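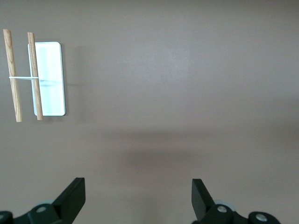
Can I set up the wrist camera before the fingers are on?
You can plug it in and check that you get a picture, but leave the aiming and all the numbers until the fingers are bolted down. Everything in this section uses the fingertips as a reference, so if you aim first you'll only be doing it again.

Section 6: Fingers, wrist camera and first pick

By now your Todden arm should be clamped to the table, powered, and able to go to its home pose without complaining. If it buzzes at home, go back to the section on joint zeros and sort that out first. I skipped that once on my own build and spent a whole February evening blaming the camera.

I wrote these steps at the big table at the Lorkmont workshop, but they work fine on a kitchen counter as long as the surface is flat, plain and not too shiny. Mine is a taupe-gray with no pattern at all, and I love it for this. Wood grain is OK. A checkered tablecloth is a bad time!

What you need

The two printed fingers and their mounts
The bag of finger bolts
The hex key that came with the Millico servo kit
A small Phillips screwdriver for the camera bracket
A ruler marked in millimeters
Two wooden dowels and a thin rubber band
Something flat and light-colored to work next to

CAUTION: Pull the power plug before your hands go anywhere near the fingers. The stop button in the software holds the servo where it is, and a servo that's holding can still pinch.

Fitting the fingers

1. With the power off, turn the gripper horn by hand until both finger mounts are as far apart as they go. Go slowly. If you hit a hard stop early, back off and check for a stray bit of print support in the gears.

2. Set the left finger into its mount with the flat face pointing inward. The tips are angled and squared off, and it's easy to put a finger in the wrong way around when they're both the same dark color. Flat faces look at each other. That's the whole rule.

3. Start all the bolts by hand before you tighten any of them, then snug them up a little at a time. You're threading into plastic, so stop when the bolt head sits flush — the extra quarter turn that feels so satisfying is the one that strips the hole.

4. Do the right finger the same way.

5. Close the fingers by hand and look at the tips from the side. They should meet along the whole flat face. If you see a wedge of daylight, loosen one finger, push the tips together and tighten it again while you hold them shut.

NOTE: I printed my first set in a light gray and the camera software kept losing the tips against the table. Dark fingers on a light surface are much easier for it to find.

Aiming the wrist camera

6. Screw the camera bracket to the wrist plate but leave it loose enough to tilt with a firm push.

7. Plug the arm back in, send it to the home pose, and open the live view from the Camera tab.

8. Run the "open" command, then tilt the bracket until both fingertips stick up into the bottom part of the view, one on each side, with a good stretch of open table between them. You want to see the finger mounts too. When I can spot the round silver bolt heads down low, I know I'm close. The tips should look pretty even left to right, though they don't have to be perfect.

9. Tighten the bracket screw while you watch the live view. Mine always creeps down a bit as the screw bites, so I aim a hair high and let it settle.

10. Take a look at the light. A soft, blurry dark band on the table past the fingertips is nothing to worry about. A shadow with a crisp edge is a problem, and the software will happily try to pick it up. Move your lamp farther away, or bounce it off the ceiling.

Setting the open and closed values

The gripper servo takes a number from the Hand tab. On my build fully open is 224 and closed on nothing is 136. Yours will be different (it depends on which spline tooth your horn landed on), so please don't just type mine in.

11. Start from the value the fingers are at now and raise it in small steps. Stop when the mounts quit moving, then come back down a couple of steps and save that as Open.

12. Lower it in small steps until the tips just touch. Save that as Closed.

13. Leave it at Closed for a minute and feel the servo. Warm is fine. If it's too hot to keep a finger on, raise the Closed value a step and try again.

CAUTION: If the servo starts chattering at either end, pull the plug right away. Don't wait for it to calm down.

Trying it on the dowels

I've tried this with foam blocks, bottle caps and an old eraser, and I keep coming back to two dowels with a rubber band stretched between them, like a skinny letter H. It's light, it won't hurt the fingers if you crash into it, and you find out quickly if your grip is off. One dowel slips and the other comes along at a funny angle.

14. Put the dowels down side by side with a gap between them and the band holding them together. One can rest partly over the edge of your flat light-colored piece. That gives the camera two backgrounds to deal with, gray and white, and pale wood on white is the harder of the two.

15. Start with the dowels well off to one side, up in a corner of the live view, and the fingers wide open. Don't help it by putting them right between the tips.

16. In the Pick tab, click on one dowel, near the middle of its length but clear of the rubber band. Press Preview. The arm goes to a spot over the dowel and waits.

17. If the preview looks good, press Pick. The fingers go down, close on the one dowel and lift. My grip value for a single dowel ended up at 174, and I got there by starting loose and tightening in small steps.

18. Press Place, and keep one hand on the power plug the first few times.

If it doesn't go well

The arm stops short of the dowel: your camera bracket has probably slipped. Go back to step 8.

The fingers land on the rubber band: click farther toward one end and try again.

The software outlines the white piece and ignores the dowel: turn the lamp down a little, or turn the piece so it isn't throwing glare back at the camera. Something matte works better if you have it.

The dowel rolls away when a finger touches it: this happens to me when the band is too loose. Double it over.

Once you've picked and placed the same dowel a few times in a row, save the profile under Hand, Save As, and give it a name you'll recognize later. Mine is called "gray table" and I still use it. Section 7 covers moving the arm to a different table without redoing all of this.

Last changed 17 October 2021: new wording for steps 11 and 12.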